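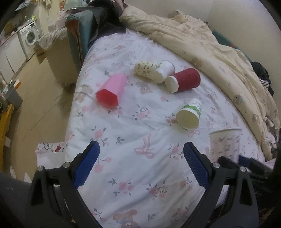 Fitted sheet

Home | Bedding | Kitchen | Laundry | Index A–Z

A fitted sheet is a bed sheet with gathered corners, made to grip the mattress and stay there. It is one of the few household goods that most adults own, use every night and cannot fold. It differs from the flat sheet, a plain rectangle that makes no promises and is tucked in by hand.

Construction

The usual fitted sheet is cut from a single piece of cloth. A square is taken out of each of the 4 corners, the cut edges are sewn together, and elastic is run through the hem. Cheaper sheets have elastic at the corners only. Better ones have it all the way round, which makes them hold well and look, when off the bed, like a very large shower cap.

The depth of the corner is known as the pocket. Mattresses have grown thicker over the years and pockets have followed them, a little behind. A sheet with a shallow pocket will go onto a deep mattress at three corners. The fourth is where arguments start.

Cotton, polyester and mixtures of the two are the common cloths. Jersey, a knitted cloth, stretches and forgives bad measuring. Flannel is warm and gathers lint. Satin is sold mainly to people who have not yet slept on it.

Patterns

White was long the normal color, mostly because it could be boiled. Printed sheets now cover every taste, with flowers, stripes and small animals the steady sellers. Prints aimed at children are often bought by adults, who say they are for guests.

The Stemley pattern book, a trade catalog for bedding printers, sorts its designs into "garden," "nursery" and "other." Roses with bears may fairly be filed under any of them. Its February supplement added a fourth heading, "calm," made up entirely of gray.
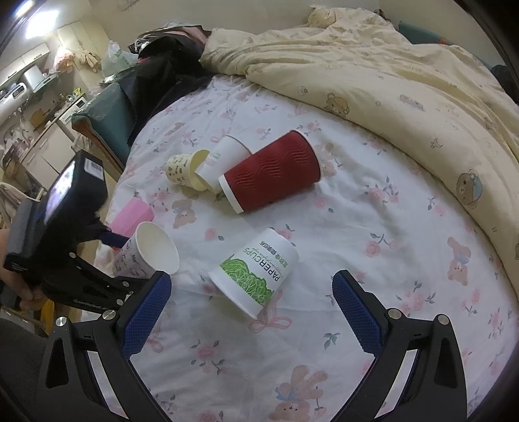

Paper cups on a white fitted sheet.

Folding

The standard method is to put a hand inside each of two neighboring corners, bring the hands together, and turn one corner over the other so that they nest. The remaining two are nested the same way. The sheet is then laid flat, the curved edges are turned in, and the result is folded into a rectangle.

A second method, much more widely used, is to roll the sheet into a ball and close the cupboard door quickly.

The household writer Benito Soler gave 8 pages to the subject in his manual Murakami, named after the street where he rented rooms. His instructions are clear and his drawings are good – readers have complained only that the sheet in the drawings seems to be on his side. He later allowed that storing the whole set inside one of its own pillowcases was "no disgrace."

Washing

Fitted sheets tend to swallow other laundry. Socks and washcloths travel into the corners during the wash and come out of the dryer still damp, in a tight bundle. Drustar, a maker of dryer clips, sells a strap that joins opposite corners and is meant to stop this. Opinion on the strap is divided, though it is agreed to be easy to lose.

See also: Flat sheet; Mattress pad; Pillowcase; Indstead corner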